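Field and lab hands wanted for a peatland soil project (paid, part-time, no degree needed)

I run the soil side of Plultel, a small research outfit that spends most of its time up to its knees in bog. We're looking for people to join us from October for a season of sampling on the moor at Trasaner, and I've been told to write the advert myself, so you're getting it in my words.

First, what we're doing. Trasaner was drained for grazing a long time ago, and the old ditches are still there, cut straight across the peat. Part of the moor has had its ditches blocked and part hasn't, and I'd like to know what that does to the carbon coming off it. When peat dries out, air gets in and the things living in it start eating through material that has been sitting quietly for a very long time, and the carbon goes off into the air as carbon dioxide. When you wet it again that slows down, but you can get more methane for a while, and I want to see how those two trade off through a winter on this particular bit of ground (it's a lumpy, awkward site, which is exactly why I like it).

We have 409 marked spots across the moor. Each one is a plastic collar pushed into the peat with a numbered peg beside it. On a visit you fit a chamber over the collar, wait, take your gas readings, measure how far down the water is and write it all on the sheet. Then you pick your way over to the next one. Some of them are a short stroll from the track and some of them are really not.

What you'd be doing

Field days start at 8 in the morning at the gate by the sheep pens. You'd always be in a team of 2, and you'd never be sent out alone. We stop when the light goes or when the weather gets silly, and you're paid for the full day either way.

Lab days are at Kulter, our building in the village. There you'd be weighing, drying and sieving peat, labelling bags, and typing up field sheets while somebody reads them out to you. It's warm and there's a radio. We took more than 1000 small cores last season and quite a few are still waiting in the cold store, so there's no danger of running out of things to do!

Most people do a mixture of the two. If you only want one or the other, say so and I'll see what I can manage.

Who I'm hoping to hear from

You don't need a science background. Some of the best people I've worked with came from farming, kitchens and the post. I'm after somebody who writes down what the meter says even when it looks wrong, and who'll tell me if they dropped a sample instead of quietly picking it up again. Neat handwriting would be lovely. You should be all right walking on rough, wet ground for several hours with a bag on your back. For lab-only work that doesn't matter at all, and the building is step-free.

You need to be 18 or over. A driving licence is handy but there's a lift from the bus stop if you ask for one the day before.

What you get

We pay by the day, at the same rate for field and lab, and training days are paid too. Lunch is on us on lab days. On field days you bring your own, though there's always a flask and far too much flapjack. We lend you waterproofs, wellies, gloves and a head torch. Please bring your own thick socks, and bring a spare pair.

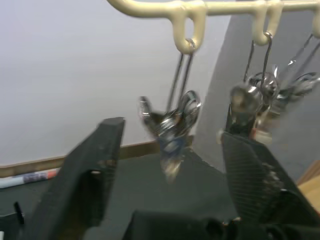
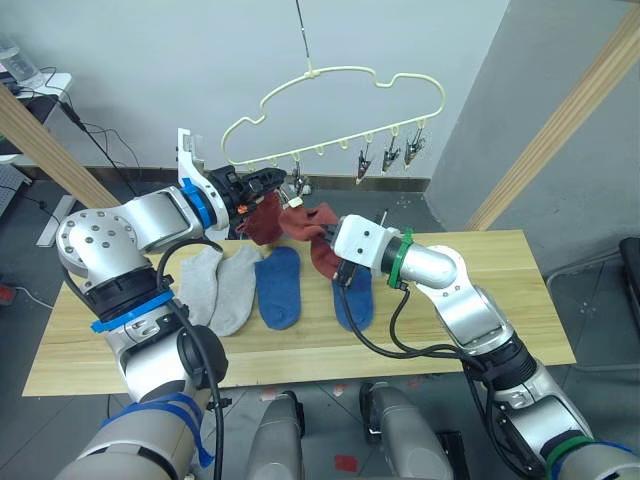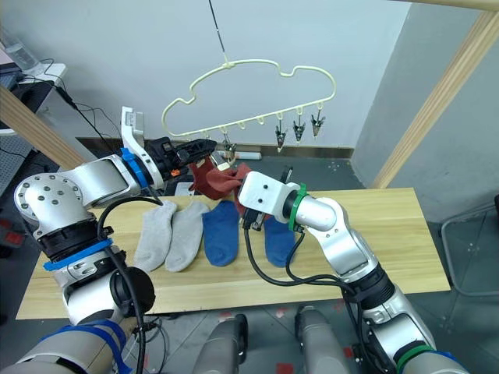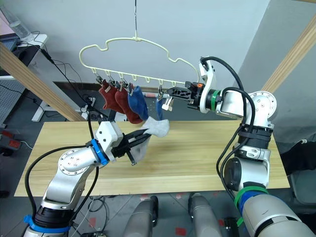 Can't spare that much time?

There's a smaller job going as well. We'd like 200 households in the villages round the moor to bury a few tea bags in the garden, leave them over the winter, dig them up in spring and post them back to us. The weight they've lost tells us how quickly things rot in ordinary garden soil, which I can set next to what's happening up on the peat. It's unpaid, I'm afraid, but we send you the bags, the labels and the return envelope, and you'll get your own result back with a note from me on what it means. Children are very welcome to do the digging. Pots and window boxes don't work for this one, so you do need a patch of actual ground, even a tiny one.

How to apply

Send me a few lines through the Kudo page, which is where we keep all our sign-up forms. Pick "moor team" for the paid work or "tea bags" for the garden one. For the moor team I'd like to know which days you're usually free, whether you'd prefer field, lab or both, and something you've done that needed a bit of patience. No CV, please. I'll ring everybody who applies, normally in the early evening after 6, and then invite people up for a walk round part of the site before either of us decides anything. Wear something you don't mind getting muddy.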